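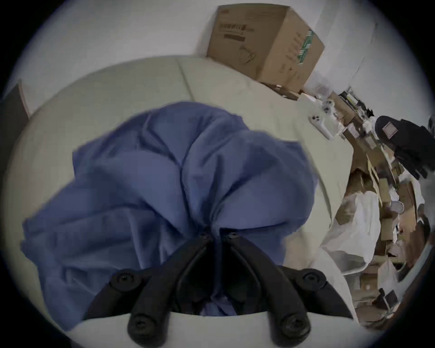
Section 4. Folding with the hand-held grippers

Talov's brochure says the Sosta folding line will spare staff the dull work. Read this section before you repeat that to anyone. Until the line can fold, people fold for it, with grippers, slower than they would by hand.

1. Lay one garment on the bed. Leave it crumpled.

2. Take a gripper in each hand. Close the jaws on the cloth, one at either end, and draw it out across the sheet.

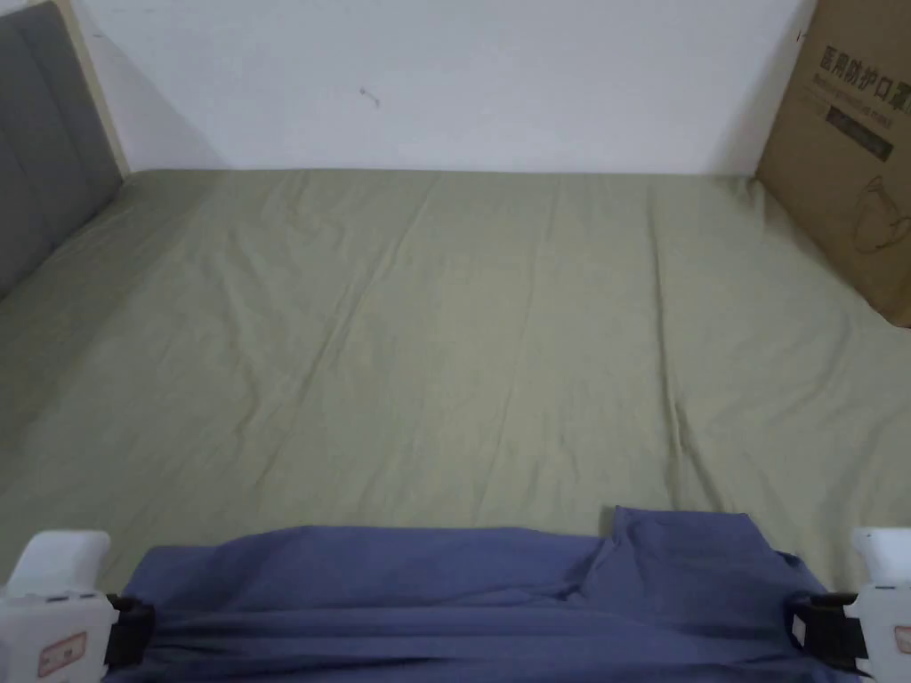 Keep the tension light, and stop pulling once the cloth lies straight between your hands. Knitwear stretches and will not go back.

3. Fold one side over, then the other. If a fold slips, open the jaws and take hold again. Do not help with your fingers.

Note: A shift is 137 folds. Londoño set that figure from hand folding, and it has not been revised for grippers.

Caution: Change hands or rest after every 11 garments. Squeezing a handle all morning is hard on the thumb — harder than the brochure allows.

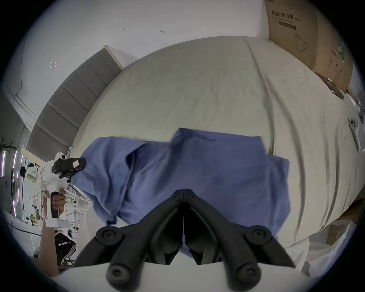
Will the folding jobs still be there once the line runs?

Talov has promised retraining and has put nothing in writing. The Drerden laundry was told the same in May, and its folding table went from nine people to four.

4. Log each garment as folded or failed. Log failures as they happen, even when the supervisor would like a cleaner sheet. The line is supposed to need over 800 good folds before its first trial, and a padded log helps the sales office more than it helps you.
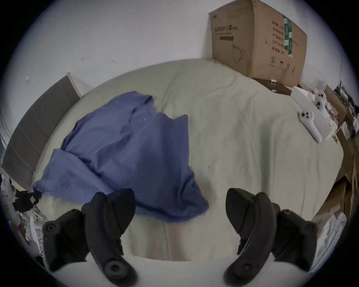 Dzintra Uibo asked that one remark be added to this section: she folds a shirt by hand in a few seconds, and she would like to know who gets paid for what the machine learns from her.

5. At the end of the shift, open both jaws, wipe the pads and hand in the log.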